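Simulated depth stops at the table edge

Posted in Home Builds by Plelurel

I'm building a small floor robot in the garage and testing the navigation in a simulator first. The base is 300 mm wide. In the rendered dining room it plans fine across open floor, then tries to drive under the table and hits the chairs. Do I need a second sensor?

Rangel
Get a better lidar.

Rogério Toledo
Check your sensor height before you buy anything. A flat scan at 90 mm only picks up legs, so the planner sees gaps. Add the chairs as full-height obstacles and set the inflation radius to 12 cm. Shadows on a pale floor can also fool a camera-based floor detector, so try a run with them turned off.

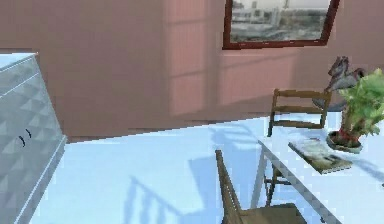
Saltden asked whether 12 cm would close off the doorways too. It can, if yours are narrow. Lower it one step at a time and rerun.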